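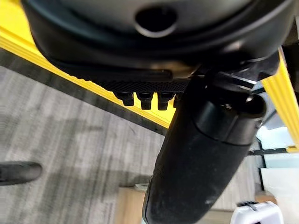 Gripper care on the Komcombe cell: FAQ

How often is the gripper housing wiped down?
Every 40 hours of run time. Use a dry cloth. Spray cleaner must not enter the round opening in the housing.

Does dust on the arm matter?
Not on the tube itself. Clean the collar seam, where dust gets into the joint.

What torque do the bracket screws take?
9 Nm. Recheck after 17 hours.

The arm stops with code 578. What now?
Cut power, reseat the wrist cable and home the arm again. If the code returns, log it and call Pavithra Rao.

Can I swap the gripper myself?
Yes, with the cell locked out. Redo the tool offset before the first run.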